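About the Grirnbridge Manipulation Group

We are a small research group working on how robot arms learn to handle objects. Our main project is called Indel. It is a method for teaching an arm to pick things up and put them down using short recordings in place of long ones, and most of what we do from week to week is test it, find where it fails and change it.

The group was set up by Hiba Sayegh, who still leads it. Chukwuemeka Okafor runs the bench and looks after the recordings. Students join us for a term or a year, and two of our present staff started that way.

What we work on

Many teaching methods for robots use complete runs. A person guides the arm through a whole task from start to finish, and the computer learns from a large set of these. Complete runs take a long time to collect, and one slip near the end can spoil the lot. Indel cuts each run into pieces at the points where the gripper opens or closes. Each piece is stored by itself, and a new task is built up from pieces the arm already has.

The test objects are painted wooden cubes. They are cheap, they have flat faces, and a scratched one can stay in use for years. We work on a white board that also carries a square printed marker, and all the pictures used for learning come from close to the gripper.

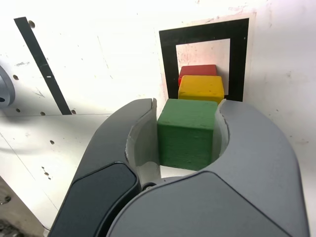

Green, yellow and red cubes in line in front of the marker, with the green one between the fingers.

Lines and rows are harder than they look. The nearest cube hides part of the next, so the arm has to work from whatever it can see of the ones behind. Our first version did badly at this and would often go for the wrong colour. The current version looks again after each piece of movement before choosing the next.

What we have found

The present Indel set holds 3349 pieces, cut from 1136 complete runs. We trained one arm on the pieces and a second, identical arm on the complete runs, then gave both the same tests. The arm trained on pieces needed 35 new recordings to learn a change of layout. The other had not learned it by the time we stopped.

Single cubes make up most of the testing. They let us look at the approach without anything else getting in the way, and they show up small errors in judging distance.
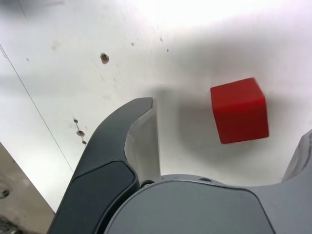

A red cube up and to the right of the left finger.

Shadows have given us more trouble than anything else. The bench is lit strongly and the board is white, so a cube's shadow can be a larger shape than the cube. Tramer, the part of our software that finds object edges, was rewritten in March to deal with this. We checked the new version by hand against 1302 pictures and it is now used in all our work.

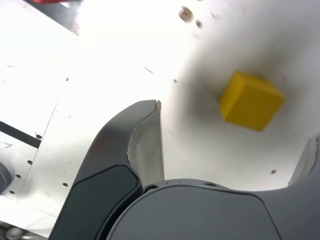 Colour still matters more than we would like. Tramer finds red edges more reliably than yellow ones when the light is bright, and we have not fixed that yet. We are also short of results on anything that is not a cube. Work on cylinders has begun under the name Ibrahim, and it will be written up separately when there is enough to report.

Working with us

We share our recordings with other groups on request, along with the notes made at the bench. Please say which version of Tramer you plan to use, as the older files need converting first.

Visitors are welcome on Tuesday afternoons by arrangement. Students who would like a placement should write to Hiba Sayegh with a short account of what they have built or programmed. Questions about the recordings go to Chukwuemeka Okafor.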